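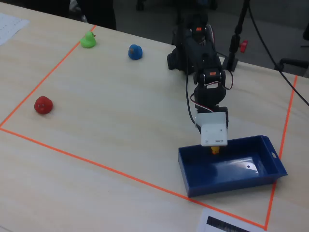

Ultorstead workshop, tabletop arm station: pre-purchase check, July

I did this walk-through before we put in the order for more arms, so it's half safety check and half shopping list. My comments are the rambly bits. Skip to the end if you only care about the money!

1. Work area marked out: OK
Orange tape, straight lines, easy to see on the pale wood. I'd budget for a few spare rolls per year, because I know how tape goes once people start leaning on it. Follum wants painted lines on the new tables. I'd hold off until we know the tables are staying put.

2. Papers and loose stuff clear of the tape: NEEDS WORK
There are printed sheets lying on the tabletop by the work area, one of them just past the lower tape line. Not a hazard as such, but a sheet can slide. A wall clip costs next to nothing, so I've put clips on the list (and yes, I know I said that last time).

3. Cables: NEEDS WORK
This is my big one. Black cables run across the back corner and off toward the right edge of the table, and the red-and-white bundle on the arm loops out to the side near the lower joints. I want cable sleeve and stick-on guides for every station, old and new. Please don't let this get trimmed from the budget again, it's the cheapest thing on the whole page.

4. Arm mount and stand: CHECK BEFORE ORDERING
Clamp knobs to be hand-tightened at the start of each session. I'd also like to know from Huet whether the new arms come with their own table clamps or if we're buying those separately. Their quote doesn't say.

5. Spare servos: NOT ENOUGH
We keep 6 on the shelf and I'd like 7 more. The arm is pretty much all servos and brackets, so when one joint quits the whole station is down while we wait for the mail. Same size, same connector, please, no mixing.

6. Practice objects and tray: OK
Rubber ducks in green, blue and red, plus the dark blue tray to drop them in. I love the ducks! They're cheap, they're soft, and they don't hurt anything when they get dropped. I've asked for a bag of 100, which sounds silly until you split it across all the stations and both rooms. One more tray per station too, the shallow kind with the handle cutout.

7. People and chairs: REMINDER
Chairs go back behind the floor line while an arm is powered. The floor line is on the Ternirwood plan but hasn't been put down yet, so add floor tape to the order (the wide kind).

8. Power-off switch within reach: TO CONFIRM
I want one on the front edge of every new table. Ask for the price with and without installation.

Small parts total, meaning clips, sleeve, guides and both kinds of tape: more than $100 per station, before shipping. Servos and arms go on the separate Huet sheet. I'll recheck items 2 and 3 when the parts come in.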